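Subject: Re: [allotment-swap] Minimum parcel size for seed orders

On the evening before last, Bastine wrote:
> Could we please settle whether the joint order goes to
> Kesunia or Chuang this year? Last time we dithered until
> June and got what was left, which was kale. Also, does
> anybody still want the Poltska beans? They come in packs
> of 300 and I don't think I can face them alone.

Kesunia, please. Their postage is daft but they do send what you asked for. Two years ago Chuang sent me leeks labelled as spring onions, and I spent most of a summer wondering what I was feeding them.

On the beans, put me down for half a pack. I grew them along the back fence last year and they did well once the slugs had eaten their fill and moved on to my neighbour's lettuces. They want picking small. Leave them a week and you could resole a boot with them.

The list so far comes to 521 packets, a figure I have added up twice in the hope that it would shrink. Five of those are mine. Whoever has asked for three sorts of marrow might like to think about what happened with the marrows last time, when there was one on every doorstep in the lane and people had stopped answering the bell.

Two things before I forget. The water butt by the bottom gate has a new tap, which turns the opposite way from the old one, so if you've been standing there swearing at it, try left. And I still have a riddle and a good pair of loppers that belong to one of you. I've stopped feeling guilty about the loppers.

For sharing out the loose seed I'd like to use trays again, as envelopes were a disaster – half my carrots came up in the glovebox. Bring something with sides if you've got it. Final changes to the list by six tomorrow evening, please, then I'm sending it whatever it says.

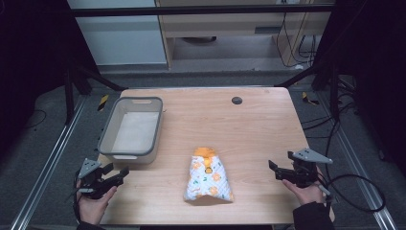

Plastic basket and a bit of flowery fabric, on the table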